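The Second Table

When my uncle died, he left me the trophy, 20 boxes of magazines, and his place in the chess club. The trophy I did not want. The boxes I gave away. The place in the club was more difficult to refuse, because it came with Miklós Sipos.

Miklós Sipos was 74 years old and he had lost to my uncle for most of his life. He called me in January, when the snow was already gray, and he told me that the game would continue.

"I don't play," I said.

"I know it. Your uncle complained of it very often. But there was also a dinner after the game, and a dinner you can do."

So it was decided, and I was not the one who decided it. He would come on the last evening of the month, as he had always come, and he would bring two people with him, the Bukhari brothers from the bakery on Galberg Street. I would cook. In exchange he would teach me the opening moves, so that my uncle's chair would not be insulted.

I lived then in my uncle's apartment and I had changed almost nothing in it. I slept in the small room and I used the big room only for walking through. It had his cabinet with the glass top, and on the glass there were the little things which he had collected in his life without any plan. I knew each of them from my childhood. When I was six, I was not permitted to touch them, and at thirty-eight I still went around them with my hands behind my back.

My uncle had owned one folding table. It was an ugly table and he loved it. He had bought it from a shop called Tudico, which sold everything for weddings and for funerals, and he liked to say that the top was real marble from Italy if you closed one eye. For four people and a chessboard it was too small. I asked Miklós Sipos how they had managed before.

"We ate on our knees," he said. "But your uncle always wanted a second one. He had the number of it written somewhere."

I found the number in the drawer of the cabinet, under a bag of rubber bands. It was 731, on the back of a receipt, in his handwriting that leaned backward like a man in the wind. I went to Tudico with the paper in my pocket. I was sure the shop would be closed or would sell telephones now. It was open. A young woman took the paper, read it on both sides, and went to the back for such a long time that I began to study the prices of candles.

She returned with the same table. The same pink, the same gray, the same red line around it.

"This is the last," she said. "People don't ask for it."

I carried it home on the bus. It stood between my legs and the legs of an old man, who put his bag on it as if it was offered to him. He did not speak until his stop. Then he knocked on the top with one finger and said, "Italy," and got down.

On the evening of the dinner I opened both tables in the big room. I had believed that they would be equal, but my uncle's table had become a little lower with the years, or the floor had. I pushed them close and then I pulled them apart again. Together they looked like one table with a mistake in it. With a small space between them they looked like two tables which knew each other.

I started to put out the spoons and the forks. I put one, and I looked at it, and I moved it to the other side. In my mother's house the spoon had a correct place, but I had forgotten which. My uncle had kept his spoons in a jar.

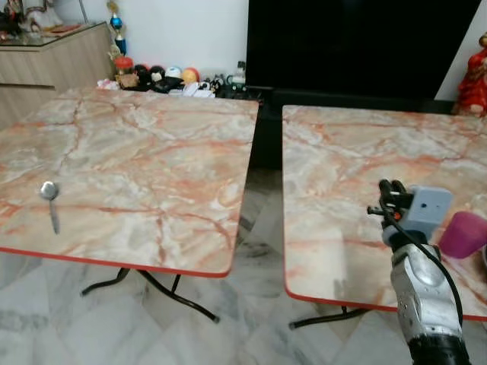
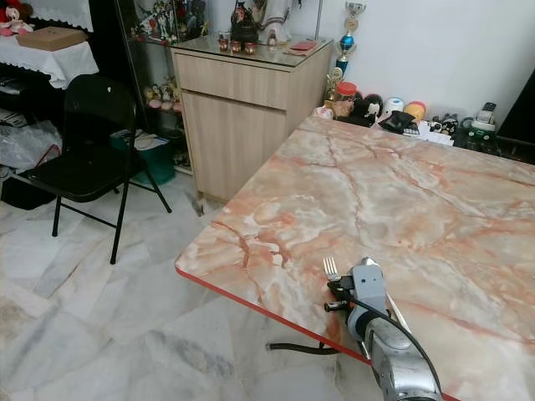
At seven the bell rang, and it was only Miklós Sipos, with his hat in his hand and the chess box under his arm. The Bukhari brothers had a problem with the oven and would come later, or not. He walked into the big room and stopped before the tables. He looked for a long time, first at the one and then at the other.

"Which is his?" he asked.

I was going to tell him. Then I understood that I would have to bend down and compare the heights to be certain, and I did not want to do this in front of him.

"Choose," I said.

He put his hat on one and the chess box on the other. After that he took the hat away, because my uncle had never allowed a hat on a table, and he looked around for where to leave it. In the end he hung it on the trophy.

"What did he win it for?" I asked. "It was not chess. I asked at the club."

"Dancing," said Miklós Sipos. "With my sister. You did not know he danced?"

I did not know it. I went to the kitchen to look at the soup, which was a Pastent soup from a packet with my own carrots added, and I stood there longer than the soup needed. From the big room I could hear him setting the pieces on the board, one after another, with a small knock for each. When I returned he had turned the board so that the white pieces were on my side.

"The one in front of the king," he said. "Two squares. Go on, it doesn't bite."

I moved it two squares. He took off his glasses, cleaned them on his tie, and began to think.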